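Resetting a Table That Rocks on a Wood Floor
Maintenance notes, Soon-im Hwang
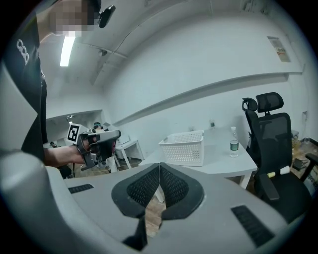
Table leg on a wooden floor.

A rocking table has one of two faults: a loose joint or a leg that does not reach the floor. Check the joints first. Shimming a table with a loose joint only moves the problem.

Tools: hex key or socket to fit the leg bolts, feeler gauge, felt pads, pencil.

1. Clear the top and turn the table over on a blanket.
2. Tighten all 4 leg bolts a little at a time, working diagonally. Stop when the washer no longer turns by hand.
3. Set the table upright where it will be used. Floors vary from board to board, and a reading taken in another room is no use.
4. Press on each corner. Mark the leg that lifts.
5. Slide the feeler gauge under that leg and note the gap.
6. Stack felt to match the gap, plus a little for compression. Morkum pads can be cut with scissors — trim them slightly inside the edge of the foot.
7. Put one plain pad under each of the other legs and add the same to the marked leg.

Wait 23 hours before dragging or loading the table. The adhesive needs that long to set. Check the bolts again after 7 days, and replace the pads when the felt feels hard.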